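Two days at the Akthorpe network open house

I got back from Akthorpe late last night with a sunburned neck and a notebook full of scribbles, and I want to get this down while I can still read my own writing. Onuoha, the regional carrier that covers most of the valley, opened up its test site to customers for the first time, and I grabbed a spot as soon as the sign-up page went live.

The site sits on a hill outside town, past the quarry road. You park in a field and walk up. First stop was the tower, and wow, it is so much bigger when you're standing at the foot of it! Ours was 42 meters tall, with the low-band antennas near the top and the newer mid-band panels mounted a little lower. The crew let us look through a spotting scope at the brackets while they explained how the tilt of each panel gets adjusted. A couple of degrees can be the difference between decent service on the far side of the river and no bars at all. I live on the far side of the river, so I had questions.

Then we rode the drive-test van, which was my favorite part by a mile. It carries a rack of phones, all running the same loop: place a call, hold it, drop it, download a file, upload a file, send a text, start over. You sit in the back and watch the results stack up on a laptop. We did the loop through downtown, out along the highway, and back through the dip by the grain elevator, where everyone in the van groaned as the download speed fell off a cliff. It came back on the next rise, up to 70 megabits on the mid-band. The calls held the whole way, even through the dip, and I was impressed by that.

Lunch was sandwiches in the equipment building (get the egg one if you go). I spent most of it looking at the battery cabinets. Zultitari supplies those, and each one is supposed to keep a site running for several hours when the power goes out. After last winter's ice storm I would have liked to hear more about how many of the valley sites have them. The answer was "most," and I couldn't get it narrowed down.

The afternoon was a talk on the Jorkel upgrade, Onuoha's name for moving its older sites over to 5G. There are 34 sites on the list, and the ones along the rail line go first. My side of the river is in the second batch, which starts in December if the fiber gets there in time. Roaming stays the same for now. There was a good long back-and-forth about whether older phones would lose voice service, and the short version is that anything that can make calls over 4G will be fine.

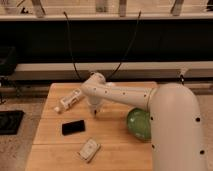 Several people in the room were less thrilled than I was, and one of them pointed out that the same upgrade had been promised for the rail line before, and that his train ride still had two long dead stretches in it. Fair enough. The presenter put both stretches up on the coverage map and said new sites were planned for each, though only one has its permit so far.

I'd go again tomorrow. They're thinking of another open house in the spring, with the van loop extended to the lake. Wear a hat, and bring your own phone if you want to run a speed test next to theirs. Mine came in slower, but it also has a cracked screen and a case as thick as a brick.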